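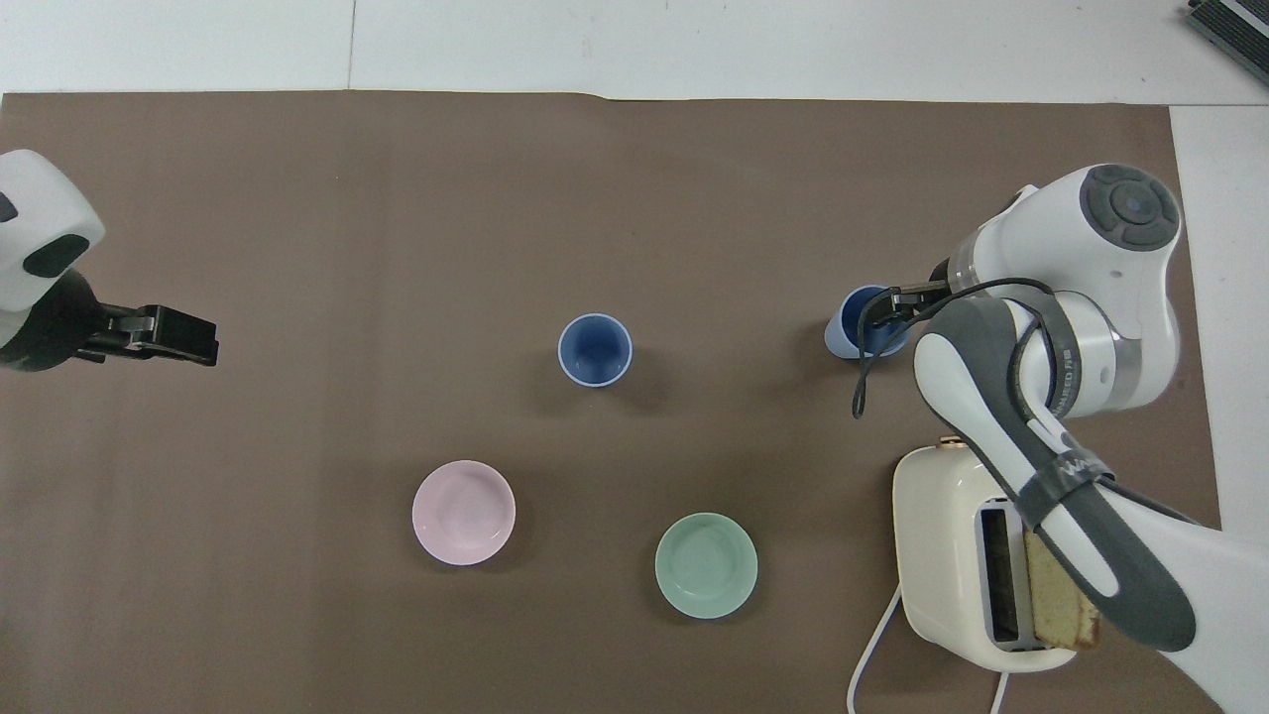 Breakfast table setup, two-arm station, Malter student robotics club.

FOR RELEASE 10 December 2023

Malter Students Take Breakfast Table Project to Bultari Open

MALTER – The Malter student robotics club is going to the Bultari Open in January, its first time at the event. The club will enter the table setting class with a pair of robot arms and a program written entirely by students.

Task is simple to say. Clear and reset a small breakfast table, both arms, no hands on the controls once the clock starts. Cups, bowls, a toaster. Teams get 177 seconds per run and 2 runs, best one counts.

The club has 40 members this year, most of them new to programming. Work started with the cups. A cup lying on its side has to be picked up and turned, and that one move took up most of the fall. Students logged 307 practice runs before sending in thier entry form. Every run is written up the same day, good or bad, and the notes get read out at the next meeting. 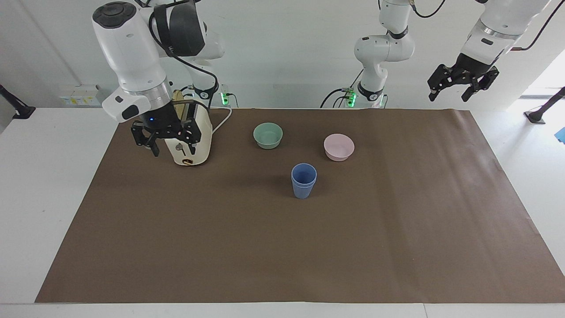 Bultari rules let each team pick its own table layout, inside limits. Malter went through a lot of them. The bowls are the easy part, light and open on top. Bigger things are harder. With the gripper closed on the cream-colored appliance there is a cord trailing off behind it, and the planner has to know where that cord goes before the arm moves anywhere. Students wrote a seperate routine just for cords. The brown paper on the table is staying too – the team tunes its color detection against it and will bring a roll along.

Also going to Bultari: a team from Grønli, entered in the same class. The two clubs have been trading code since last year and will share a practice table the evening before.

Travel is paid for by a grant from the Gatness fund. Parts and entry fee come out of club money. A bake sale is planned, details to follow on the school site.

Open practice for families and press in January, before the team leaves. Time and room to be posted. Press wanting to attend should contact the Malter school office ahead of time. New members welcome all year, no experience needed.

###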